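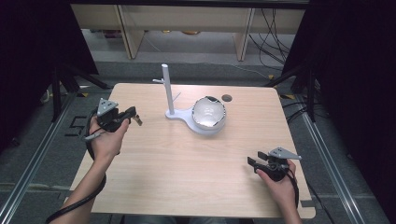
Womthorpe junior hockey pathway
Progress report to the Falcão fund, 17th November

Prepared by Custódio Calado

Sign-ups since June stand at 1,447 against a target of 2,736. The club office has been calling this "on track". I don't think it is. Most of the growth came in the first weeks, when skate hire was free, and the weekly numbers have been flat since we started charging again.

Of those signed up, 1,243 have skated at least once. I would treat that figure with care as well. The Grornodik rink logs a child each time a pass is swiped, and brothers and sisters share passes - we have asked for a cleaner count and have not had one.

Coaching is in better shape. All four assistant coaches finished their level one course, and the under-12 group now has its own ice slot. Whether the slot survives the winter league schedule is another matter. The rink has promised it by phone, not in writing.

The Vorov player tracking software was supposed to show us who is ready to move up. So far it ranks goalies by shots taken. I would hold the second payment until it is fixed.

Spending is under budget, mainly for the wrong reason: two away trips were called off.

Decision needed from you: keep the sign-up target or lower it. I would lower it.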